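Hand-held gripper (workshop build)

A hand-held gripper is a two-finger gripping tool that a person carries and closes by hand, built so that its motion can be recorded and later replayed by a robot arm. The term is used mainly for tools made at home or in shared workshops from printed shells, purchased bearings and a small control board. A tool of this type has no arm of its own. It is also called a demonstration gripper or, in older build notes, a hand unit.

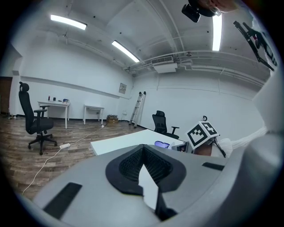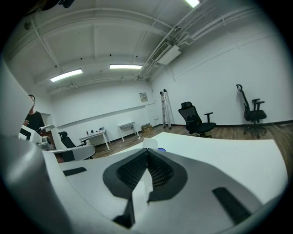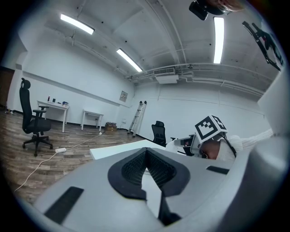
Can a hand-held gripper be built without a robot arm to go with it?

The tool can be built, calibrated and used for recording with no arm present. An arm is needed only at the replay stage, and the recordings can be kept until one is available or passed to another workshop that has one. The finger geometry must then match on both sides.

Construction

The shell is normally printed in two halves that meet along the long axis of the tool. A wall of three layers is enough for bench work. Builders who expect the tool to be dropped add ribs behind the grip and around the screw bosses. Shells printed with the seam facing the palm tend to chafe, and most published files now place it on top.

The fingers run on a pair of linear rails or on a parallel linkage. Rails give a constant finger angle and are easier to calibrate. Linkages are cheaper and tolerate dust, but the fingertips travel on a slight arc, and the opening width must be computed from the crank angle. In both cases the two fingers are coupled so that they close symmetrically about the centerline.

Finger pads are usually cast or printed in a soft material and screwed to a rigid backing. Pads wear faster than any other part. They are treated as consumables and should be replaceable without opening the shell.

Closing force comes from the operator's hand through a trigger or sliding grip. A return spring opens the fingers. Stiff springs are a common mistake in first builds: the operator tires within a session and the recorded motions become shorter and less steady toward the end.

Width sensing

Finger opening is measured with a magnetic encoder, a linear potentiometer or a visual marker attached to each finger. The Murthy board, a small interface card used in a number of workshop builds, reads an analog sensor and reports the opening as a count from zero to 3,336. The odd full-scale value comes from the divider fitted at the input and has been kept in later revisions so that older recordings remain readable.

Calibration is done at two points, fully closed and against a gauge block. A block 37 millimeters wide is supplied as a print file with the board. Printed blocks shrink, so the block is measured with calipers and the measured value is entered.

Pose tracking

The position and orientation of the tool are found in one of several ways. Fiducial markers are square black-and-white patterns that a camera can identify and locate. They are inexpensive and need no power. A marker cube carries a different pattern on each face, so that the pose can still be recovered as the cube turns. Markers must be printed flat and matte. Glossy paper reflects ceiling lights, and a reflection across one corner of the pattern is enough to lose it.

Visual-inertial tracking combines camera images with readings from a motion sensor. It works without markers but drifts in rooms with large blank walls. Many builders use both, taking the marker as the reference and the inertial track to fill the gaps.

Timing

Sensor streams seldom start together. The usual remedy is a sync event at the start of each recording, such as closing the fingers sharply three times. The event appears in the width signal and in the video, and the offset between the two is subtracted afterward. Width data logged at 100 hertz is sufficient for ordinary tabletop tasks.

Lernmont pattern

The Lernmont pattern is a set of mounting dimensions shared among several workshop designs. It was drawn up by Samira Kanaan at the Prenddale shared workshop, after members found that fingers made for one shell would not fit another. The pattern fixes the screw spacing at the finger root, the depth of the pad recess and the distance from the finger root to the tracking reference point. It does not specify the shell, trigger or sensor.

A later revision added a locating pin. The Fumport workshop, which had already made a stock of fingers without the hole, published a drilling jig to convert them. Unconverted fingers can be mounted on revised shells by leaving the pin out, at the cost of some play.

Maintenance

Rails are wiped and oiled lightly. Grease collects print dust and is avoided. The Prenddale build notes call for the return spring to be replaced after 2,000 closures, a low figure that reflects the hardware-store springs used there. Cables should be clamped inside the shell at the point of entry, where most breaks occur. Calibration is repeated after any pad change.

See also

Parallel gripper
Fiducial marker
Linear encoder
Teleoperation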